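Why Do Things Float?

Drop a rock in the bath. Plop, straight down. Now a beach ball. Stays up! Same water, so whats going on?

Water pushes back. Always. Push a ball under and you can feel it shoving your hand. That shove has a name: buoyancy (say BOY-un-see).

Big thing, not much weight? Floats. Small thing, heaps of weight? Sinks. Steel ships float becuase they're mostly air inside. Squash that same steel into a lump and down it goes.
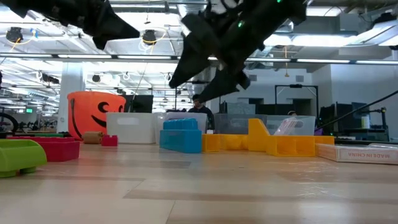 TRY IT AT HOME

Grab a bucket, some water, a few toy blocks. Ask a grown-up first. Guess before you drop! Float or sink? Write it down, then test.

Next, a lump of modelling clay. Roll it in a ball. Sinks. Now shape it like a little boat, same clay, high sides. Try again. Add coins till it goes under.

Myrtle Abernathy's class at Stilenport did this in January. Best boat held 220 grams.

Extra hard one: stir in lots of salt. Does an egg float now? What colour is the water?

Words by Darnell Hutchins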